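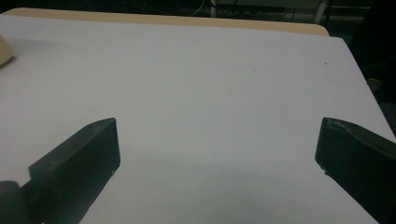

Le plateau blanc, posé sur la table de bois clair.

Carolina Neves travaille sur du blanc. Chez elle, la table de bois clair disparaît presque entièrement sous un grand plateau pâle, dont il ne dépasse qu'une bande beige du côté opposé à sa chaise. Elle l'a installé en décembre, quand elle a quitté son emploi chez Vermeulen pour se mettre à son compte comme conseillère en aménagement de bureaux à domicile.

« Je l'ai payé 28 euros, dans un lot de fin de série, raconte-t-elle. Je pensais m'en servir quelques semaines, pour protéger le bois. Je ne l'ai plus enlevé. »

Sa cliente type possède trop de pots à crayons. Carolina Neves demande à chacun, avant la première visite, de vider son bureau par terre et de noter ce qu'il y trouve. Le relevé le plus long qu'elle ait reçu comptait 213 objets, trombones exclus. Le sien, fait le même jour par souci d'équité, en comptait 197.

« J'avais des chargeurs de téléphones que je n'ai plus depuis des années. Un agenda Greretti jamais ouvert. Des stylos d'hôtel, surtout. Je donnais des conseils aux gens et mon tiroir ne fermait pas. »

Elle a commencé par les stylos. Tous ont été essayés sur le dos d'une enveloppe, et ceux qui marchaient sont partis à l'école de sa fille. Elle a gardé un petit nombre de choses, qu'elle ressort selon les jours. Le reste occupe deux boîtes Statier, dans le placard du couloir.

Le blanc a aussi ses défauts, et elle en parle volontiers. Les miettes se voient, le café encore plus. Elle passe un chiffon humide le soir, sans produit. L'hiver, avec la lampe, la surface renvoie trop de lumière et elle déplace l'écran vers la gauche.

« Le matin, c'est très bien. Après seize heures, il faut s'organiser. »
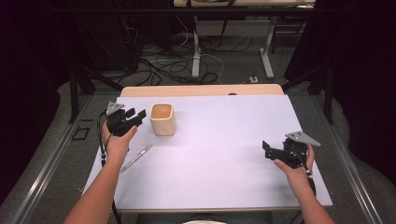
Un petit pot carré de couleur crème et un stylo argenté sur le plateau.

À propos du pot, elle reconnaît une faiblesse. Elle l'a acheté chez Mumow, une boutique de vaisselle de son quartier, parce qu'il était seul sur l'étagère. Il sert tantôt de tasse, tantôt de vide-poche.

« Carré, il se range contre un bord. Les ronds, je les pousse toujours avec le coude. »

Faraji Rugemalira, qui a été son premier client, n'est pas d'accord sur tout. Traducteur, il travaille entouré de dictionnaires et n'a jamais voulu d'une table dégagée.

« Elle m'a fait retirer 100 choses, j'en ai remis la moitié, dit-il. Mais j'ai gardé le plateau. Je vois enfin où je pose mes papiers. »

Carolina Neves ne s'en formalise pas. Elle retourne chez lui deux fois par an et ne touche plus aux dictionnaires. Pour les autres, la consigne reste la même : une seule surface claire, un contenant au maximum, un stylo qui écrit. Les câbles viennent en dernier, et elle prévoit pour eux une séance à part.

Elle cherche maintenant un plateau plus étroit pour la chambre de sa fille, qui préférerait du vert.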